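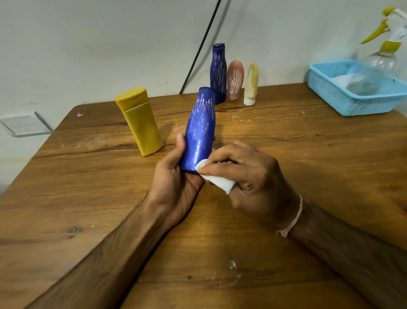

A dark blue bottle being wiped with a folded white tissue

Bottle collecting

Bottle collecting is the hobby of finding, buying, studying and keeping old bottles. Most collectors are interested in glass bottles that once held drinks, medicines, ink, poisons or household goods, although stoneware bottles are often kept alongside them. The hobby overlaps with local history, with the study of advertising and, where bottles are dug from the ground, with archaeology.

Contents
1 History
2 Sources
3 Types of bottle
4 Dating
5 Cleaning and care
6 Colour
7 Condition and value
8 The Testlow collection
9 Law and safety
10 See also
11 References

History

People have kept attractive bottles for as long as bottles have been made, but organised collecting in Britain and North America grew mainly in the second half of the twentieth century. Before that time old bottles from rubbish tips were generally regarded as waste. Clubs began to publish newsletters and hold sales, and specialist dealers followed. Price guides appeared soon afterwards and had a marked effect on what was kept and what was left in the ground.

Online auctions later changed the trade. Bottles that had been thought rare in one district were found to be common in another, and prices for some ordinary types fell. Prices for bottles marked with the name of a small local firm tended to hold up better, as demand came from people living in the same town.

Sources

Collectors obtain bottles from house clearances, fairs, auctions, exchange with other collectors and digging. Digging usually takes place on the sites of former household tips. In many towns refuse was carted to the edge of the built-up area and used to fill clay pits, quarries or marshy ground. Ash from domestic fires formed much of the fill and protected the glass well.

Rivers, canals and estuaries are another source. Glass found there may be worn by sand or marked by minerals. Bottles are also found under floors and in the walls of old buildings during repair work.

Types of bottle

Mineral water bottles form one of the largest groups. Early examples have rounded or pointed bases, so that they had to be stored on their sides and the cork kept moist. The Codd bottle, closed by a glass marble held against a rubber ring by the pressure of the gas, was widely used in Britain from the 1870s. Many were broken by children who wanted the marble.

Beer bottles are commonly found with internal screw threads, which were replaced in time by the crown cap. Ginger beer was often sold in stoneware bottles with a printed mark, and these have a following of their own.

Medicine bottles range from plain phials to flat-sided bottles with dose marks moulded into the glass. Poison bottles were made with ribs or raised lettering so that they could be recognised by touch in poor light. Ink bottles were cheap and made in large numbers, often with a rough lip where the neck had been snapped from the blowpipe.

Dating

The method of manufacture is the main guide to age. A bottle blown without a mould is often slightly uneven and may carry a rough scar, called a pontil mark, on its base. In a moulded bottle the seams can be followed up the sides. On many hand-finished bottles the seam stops below the lip, as the lip was shaped separately with a tool. On a bottle made entirely by machine the seam normally runs over the lip. Machine production became general in the early twentieth century, but hand methods continued in smaller works, and the seam alone is not reliable evidence.

Moulded names and addresses can be compared with trade directories. A firm that moved its premises may be dated closely in this way. Makers' initials are often found near the base, though the same initials could be used by more than one glassworks.

Cleaning and care

Newly dug bottles are normally soaked in lukewarm water with a little washing-up liquid and then cleaned with a soft brush. Hot water should not be used on cold glass. Soil inside the bottle can be loosened with a bottle brush or by swirling coarse rice in water. Paper labels do not survive soaking, and a bottle that still has its label should be dusted only.

Glass that has lain in damp ground may develop a cloudy or rainbow-like surface known as sickness. This is a change in the glass itself and cannot be washed away. Some collectors have sick bottles polished by tumbling, in which the bottle is turned in a drum with fine abrasive and short lengths of copper wire. Opinion on the practice is divided. Tumbling restores shine but removes a thin layer of glass and may soften the lettering. Most museums do not allow it.

Bottles are best kept on a firm shelf with a small gap between them. Stoppers should be stored loose, as a stopper left in place can become stuck.

Colour

Untreated glass is usually pale green or aqua because of iron in the sand. Brown and dark green were used for beer and wine, partly to protect the contents from light. Cobalt compounds give a strong blue, which was used for poisons, for some medicines and for a smaller number of drinks. Colour has a great influence on price, and a common shape in an unusual colour may be sought after. Exposure to radiation can alter the colour of glass, and bottles treated in this way have at times been offered as rare originals.

Condition and value

Chips to the lip, cracks, scratches and surface sickness all reduce value. Sellers are expected to describe damage, and clubs commonly print a scale of condition for their members.

The Testlow collection

The Testlow collection was assembled by Sharada Sundaram and consists of 789 bottles, of which 161 bear the names of local firms. The best represented are the mineral water makers Husar and Pola and the dispensing chemist Pina. A further 85 are of stoneware. Sundaram recorded the place of finding for each bottle, a practice that was uncommon among collectors of the period, and the card index is kept with the collection.

Law and safety

Permission from the landowner is required before digging. Work on protected sites may be an offence even where the owner agrees. Old tips can contain broken glass, asbestos and chemical waste, and deep holes are liable to collapse. Clubs advise members to wear gloves, to avoid tunnelling and to fill in all holes on the same day.

See also

Codd-neck bottle
Glass production
Stoneware
Waste disposal

References

Sundaram, Sharada. Bottles of the Testlow Tips. Testlow, privately printed in an edition of 800.
Catalogue of the Testlow collection, mineral water section. Retrieved 1/11/25.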